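Home | Diary | Recipes | Links

October, evening

Kegged the brown ale after work. It sat at 16 points for three mornings running, so I called it finished. The Domański malt gives a drier beer than the Telton I used all summer, and I mashed a touch low on top of that. Lost a bit to the hops at the bottom of the fermenter. Next time they go in a bag.

The second keg had a slow leak at the lid. I put on a new ring and some grease, set it to 30 psi to seat it, then bled it back down. No bubbles with soapy water after supper.
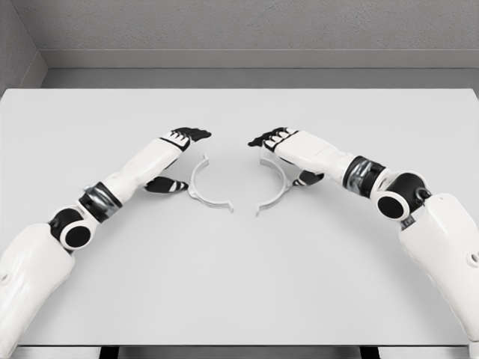

Wayne Gagnon wrote back to say I should leave the beer alone until the month is out, and that his own brown was thin and sharp until the third week. He also thinks my water is too soft for dark malt. He may be right. I'll send a sample off before the porter.

Cleaned the lines and rinsed twice. Yeast slurry is in a jar in the fridge for Danuta Jabłońska, who wants it for a mild.

Shares 16 | Comments 30

Older entry | Newer entry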